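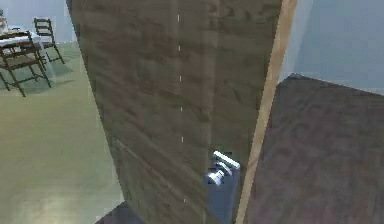 ヤリナ・コヴァルチュクに言わせると、ノックというのは返事を待つ気のない人がするものなのだそうだ。本当に相手の都合を聞きたい人は、まず廊下で咳払いをする、と。草稿を読んでもらったときにいちばん最初に返ってきたのがこの一言で、正直うろたえた。わたしはノックを「入室の許可を求める行為」としてさっさと定義し、その定義の上に前の節をまるごと書いてしまっていたからだ。

図1 木目の扉とレバーハンドル(CG)

4 ノックと、その手前にあるもの

4.1 咳払いをどう数えるか

前節では、共同住宅ポリシチュクの住人に書いてもらった日誌から、ノックが出てくる記述を拾って並べた。日誌は90日分、記述の総数は3,000件である。けっこうな量で、読むのは楽しかった(腰は痛くなった)。ただ、コヴァルチュクの指摘を受けて読み直してみると、ノックの前後にはいろいろなものがくっついている。スリッパをわざと引きずる。廊下の電気をつける。鼻歌をうたう。台所の引き出しを、用もないのに開け閉めする。わたしは最初の分類でこれらを全部「その他」の箱に放り込んでいた。

その他の箱というのは便利なもので、放り込んだ時点では何かを片づけた気になれる。ところが数えなおしてみたら、この箱に1,000件も入っていた。全体の3分の1が「その他」の分類表なんて、学生が持ってきたら突き返すと思う。そんなわけで本節では、この箱をひっくり返して中身を見ていく。

まず咳払いから。日誌の中の咳払いには、どう見ても喉の都合で出たものと、人に聞かせるために出したものがある。区別できるのかと聞かれれば、書いた本人にはだいたいできている、というのが答えになる。「咳をした」と「咳をしておいた」の違いである。日本語のこの「ておく」はほんとうにありがたくて、住人たちは意識せずに、準備としての動作にだけこれをつけてくれる。電気をつけておいた。ドアを少し鳴らしておいた。足音を立てておいた。分類の手がかりとしては、わたしがこしらえたどの基準よりもよく働いた。

もっとも、日誌を日本語で書かなかった住人もいるので、この手はそのままでは全員に使えない。翻訳で「ておく」がつくかどうかは訳者の気分しだいになってしまう。そこで日本語以外の日誌については、動作のあとに相手の部屋への言及が続くかどうかで判断した。きれいな解決とは言えないし、査読で突っ込まれるならここだろうと覚悟している。

4.2 扉の固さと礼儀の関係

次に、扉そのものの話をしたい。ポリシチュクの個室は開き戸で、共用の洗面所は引き戸である。改修のときに設計を請け負ったシデルの担当者は、個室のほうは音が漏れにくいように選んだと話してくれた。洗面所の引き戸は、単に場所がなかったのだそうだ。

さて、図1のようなレバーハンドルの扉と引き戸とでは、日誌の書かれ方がずいぶん違う。レバーのほうには、手をかけた、という記述がよく出てくる。手をかけて、やめた。手をかけたら中で椅子が動いた。下げかけたところで声がした。手をかけてから開くまでのあいだに、人はまだ引き返せるらしい。引き戸にはこの「かける」段階がほとんど書かれない。開けた、閉まっていた、鍵がかかっていた、それで終わりである。

わたしはこの差がうれしくて、一時期だれに会ってもレバーの話ばかりしていた。取っ手を下げるまでのわずかな間が、中の人に対するお知らせになっているのではないか。中にいる側の日誌にも「取っ手の音がしたので座りなおした」という一文があって、これを見つけた晩はなかなか寝つけなかった!

ただし慎重にならないといけない。個室と洗面所では、そもそも中の人がしていることが違う。洗面所の扉の前でためらわないのは引き戸だからというより、歯を磨きたいからかもしれない。これを切り分けるには引き戸の個室がほしいのだけれど、ポリシチュクにはない。隣町モロの下宿に引き戸の個室があると聞いて見に行ったところ、物置になっていた。古い扇風機と米袋が入っていて、当然ながら誰もノックをしない。この点は宿題として残しておく。

4.3 「どうぞ」が聞こえないとき

ノックにせよ咳払いにせよ、そのあとには返事があることになっている。ところが日誌を読むかぎり、返事はかなりの割合で聞こえていない。聞こえていないのに、入っている。

なぜ入れるのか。面談で聞いてみると、みなさん少し困った顔をする。ある住人は「入っていい感じの静かさだった」と言った。別の住人は、だめなときはだめと言うはずだから、と答えた。後者は理屈としてわかりやすい。沈黙を許可とみなす、という規則である。では前者の「入っていい感じの静かさ」とはいったい何なのだろう。

しつこく聞いた。そうしたら、息をひそめている静かさと、本を読んでいる静かさは違うのだという。本を読んでいる人の部屋はときどき小さく鳴る。息をひそめている人の部屋は、ノックをした瞬間に一段しんとする。その一段があったら入らない、とのことだった。わたしも自宅で試してみたが、家族がうるさくてどちらの静かさも得られなかった。

ここで思い出すのが、ミムハムという言葉である。ポリシチュクの住人たちのあいだでだけ通じる言い回しで、返事のつもりで出したのに言葉になりきらなかった声のことを指す。口に何か入っているとき、寝起き、電話の最中。「ミムハムだったから入った」「ミムハムだったから一回戻った」と、両方の使い方がある。つまりミムハムを聞いた人がどうするかは決まっていない。決まっていないのに名前だけはある、というところがおもしろくて、この節の題にしようかとも考えた(共著者に止められた)。

名前があると便利なのは、あとで揉めたときらしい。2019年2月の住人会議では、寝ているところに入られたという苦情が出ている。議事録によれば、入った側は「ミムハムが聞こえた」と説明し、入られた側は「寝息だ」と反論した。話し合いの結果、寝ているときは扉に札を下げることになった。この札がその後どれくらい使われたのかを日誌で追ってみたところ、はじめのうちこそ几帳面に下がっているものの、だんだん下げっぱなしになっていく。起きていても札がある。そうなると札は見られなくなり、みんなまた咳払いに戻っている。

4.4 わたしの定義を直しておく

というわけで、前節に書いたノックの定義は引っ込めることにする。コヴァルチュクの言い方をそのまま借りる気もない。返事を待つ気のない人がするもの、と言い切ってしまうと、扉の前で長いこと立っていた住人たちの記述がこぼれてしまうからだ。そういう人もちゃんといる。ノックをしてから自分の靴下を眺めていた、と書いた人がわたしはとても好きである。

本稿ではこれ以降、ノックを「自分がここにいることを中の人に知らせる一連の動作のうち、扉に触れて行うもの」とする。咳払いや足音は、扉に触れずに行うもの、として同じ列に並べる。レバーに手をかける音は境目にあって、知らせるつもりでやっている人とそうでない人がいるので、日誌の書きぶりから判断できたものだけを入れた。判断できなかったものは、すまないが「その他」に戻した。箱はだいぶ小さくなった。

この並べ方にすると、ひとつ予想が立つ。親しい相手ほど、扉に触れる前の動作だけで用が足りるはずである。逆に、越してきたばかりの住人はノックに頼るだろう。次節では入居してからの日数ごとに日誌を分けて、この予想を見ていく。先に少しだけ白状しておくと、あてはまらない部屋が2つある。そのうちの片方は、住人がたいへんな猫好きで、扉をいつも猫の幅だけ開けていた。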